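Bedside Storage and Reach in a Guest Bedroom: A Study of One Round Side Table

Term project report
Delia Mansilla
Furniture and Interior Systems, second year

1. Purpose

The project looks at a small piece of furniture that is usually bought last and measured least. A bedside table in a guest room has to carry the items the room supplies, leave space for the items the guest brings, and give access to both from a lying or sitting position. The course asked for a study of one existing piece in use, followed by a proposal for changes that could be carried out without replacing it.

The questions were limited to the following.

Does the top surface hold the fixed items and still leave a usable area?
Can the drawer be opened and used in the space available?
Does the position of the wall plates and cords interfere with the table?
What should be moved, and where?

Bed comfort, lighting levels and the finish of the room were outside the scope.

2. Site

The study was done in a guest bedroom at Utance, a residence used for short stays. The visits took place in August, in the afternoon, between one guest leaving and the next arriving. The room had been made up by the housekeeping staff and nothing on the table was rearranged before the first set of notes.

The table fills the corner between the wall and the bed. The bed has a high gray upholstered headboard, and the side of it forms the second boundary of the corner. This leaves the table closed in on two sides and open toward the room. The wall is cream-white with a dark baseboard, and the floor is brown wood.

The supplier's list for the building gives the table as the Tully, made by Grovetti. The list was used only to confirm the name and the nominal sizes. All working sizes in this report were taken on site with a steel tape.

3. Method

Measurements were taken twice and the second reading was kept where they differed by no more than 2 mm. Larger differences were measured a third time. The height of the top was taken from the floor to the upper edge of the rim, since the rim is what the hand meets first when reaching from the bed.

Reach was tested in two postures: lying on the near side of the mattress with the head on the pillow, and sitting with the back against the cushions. In each posture the test was to pick up the remote control, lift the telephone handset, press a key on the telephone, and touch the front edge of the drawer. Each action was marked as direct (arm only), extended (shoulder leaves the pillow or cushion) or turned (the trunk has to rotate).

The drawer was studied in the open position, as this is the state in which it competes for floor space and in which the contents have to be seen.

4. Existing condition

4.1 Top surface

The top is round, in a light-colored wood, with a raised rim. Diameter inside the rim is 518 mm. The rim stops a pen or a remote control from rolling off during the night, and it also reduces the flat area, because an object with a rigid base can't overlap the edge.

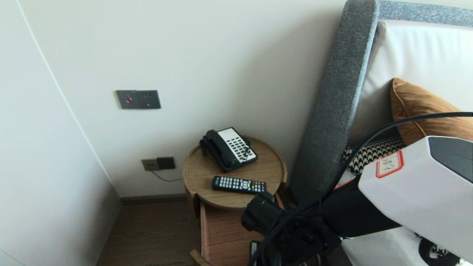 The two supplied items are a corded desk telephone and a television remote control. The telephone is the larger of the two and governs the layout. Its base has straight sides and the top has none, so wherever it is placed it leaves curved segments around it that are too narrow for a glass or a book. The remote control then goes in front of the telephone, which takes up the part of the top nearest the open side of the room.

What is left for the guest is a strip at the edge. In the trial a paperback fit only when the remote control was laid on top of it. A water glass fit without difficulty, but in the position where a hand reaching for the telephone would pass over it.

4.2 Drawer

The drawer sits below the top and follows its curve at the front. The bottom is pale wood with visible grain. It has no divider and no liner. Small items placed in it slid to the front when the drawer was pulled and to the back when it was pushed in.

The open drawer does not touch the bed. It does extend into the space where a person stands to make the bed or to get out of it on that side. In normal use it would be opened for a few seconds and closed again, so this was recorded as a minor point.

The drawer front can be reached from the bed, but the contents cannot be seen while lying down. The sitting posture gave a view of the front half only.

4.3 Wall plates and cords

A gray plate with a small red button is mounted on the wall above the table and to the left. It is clear of the telephone and can be pressed without moving anything. A second plate is set low on the wall, near the floor. A thin dark cord hangs there and is hard to follow by eye once it passes behind the table.

The low position keeps plugs out of sight, which suits the look of the room. For a guest with a phone to charge it means kneeling on the floor or pulling the table out. The table was pulled out once during the study to measure behind it. It moves easily when empty, but the telephone should be lifted off first, as its cord takes the load if the table is dragged.

4.4 Bed side

The pillow and two cushions on the bed lean against the headboard: one in a black and light houndstooth pattern and one in plain velvet with piped edges. They matter to the study for the sitting posture. With both cushions behind the back the body comes forward, and the telephone moves from the direct to the extended category. With the cushions removed it can be lifted directly.

5. Results of the reach test

Remote control, lying: direct.
Remote control, sitting: direct.
Handset, lying: extended.
Handset, sitting with cushions: extended.
Handset, sitting without cushions: direct.
Telephone keys, lying: turned.
Telephone keys, sitting: extended.
Drawer front, lying: extended.
Drawer front, sitting: turned.

The telephone keys gave the poorest result. The keys are small and closely spaced, and in the lying posture they are seen at a low angle over the rim. Pressing the right key required turning toward the table and raising the head.

6. Proposal

The changes are listed in the order in which they should be tried. Each can be reversed.

Step 1. Move the telephone to the back half of the top, with the handset on the side away from the bed. This puts the keys closer to the user and leaves the front half as a single area. The loss is a slightly longer reach to the handset.

Step 2. Place the remote control in the drawer when the room is made up, and add a line to the room card saying where it is. If guests are found to leave it on the top anyway, keep it there and skip this step.

Step 3. Fit a cork liner in the drawer, cut to the curve of the front. The liner should be loose so that it can be taken out for cleaning. A single low divider, set across the drawer, keeps small items in the front half, where they can be seen from a sitting posture.

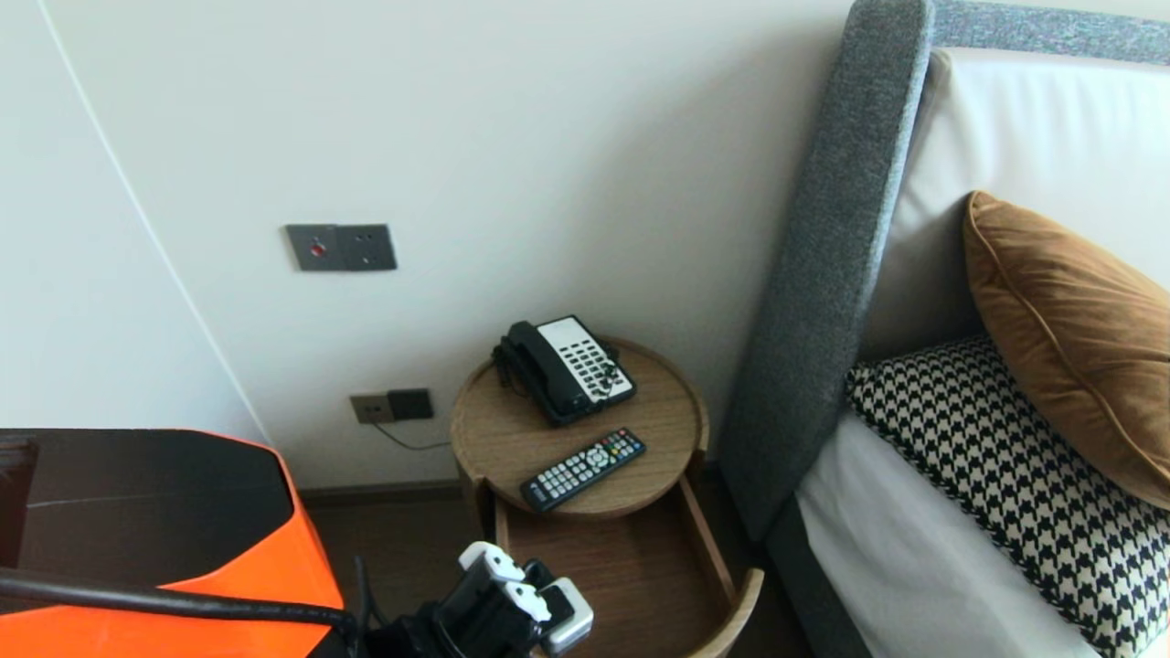

Step 4. Run a short extension from the low wall plate to a charging block fixed to the back of the table, below the top. The block chosen for the proposal is the Nusto clip-on type, with a 1000 mm lead. The lead has to be long enough for the table to be pulled out for cleaning without unplugging it.

Step 5. Clip the telephone cord to the back of the table with some slack. The coiled handset cord should be left free.

7. Cost

The budget set by the course was low, and the proposal stays inside it. Materials for one table, meaning the liner, divider, clips and charging block, come to $44. Labor was not priced. Cutting the liner took the most time in the workshop trial, as the paper template had to be redrawn after the first fitting showed a gap at the front curve.

8. Limits of the study

One table in one room was measured, and one person carried out the reach test. A shorter user would probably move the handset into the turned category in the lying posture. The result for the cushions depends on how they are stacked, and this was not controlled beyond noting whether they were in use.

The study also did not follow real guests. The assumption that a guest brings a phone, a book and a glass of water comes from the course handout.

9. Remaining work

The liner template is finished and is stored with the drawings. The divider has been drawn but not cut. Step 4 needs approval from the building before anything is fixed to the table, and the request has been sent with a copy of Section 6.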